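Two grippers, one table: how do you pace a tidying demo?

Asked in Nomdale forum, July

I keep rushing my handheld demos for Moya. 14 takes binned, and the bin is tidier than my technique.

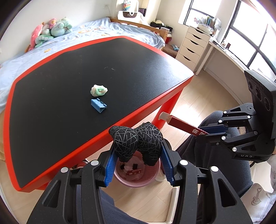 Both hands busy, one over the pink bin

Answer 1
Slow down.

Answer 2
Move one hand, park the other, then swap. With both going at once, my arm learnt to dither. I kept 30 slow takes and dumped the rest. Start each take with both jaws in view:

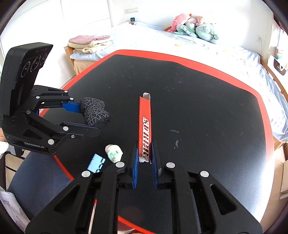 Red box between the near jaws, grey bundle in the other pair

Answer 3
What Answer 2 said, but I'd want 320.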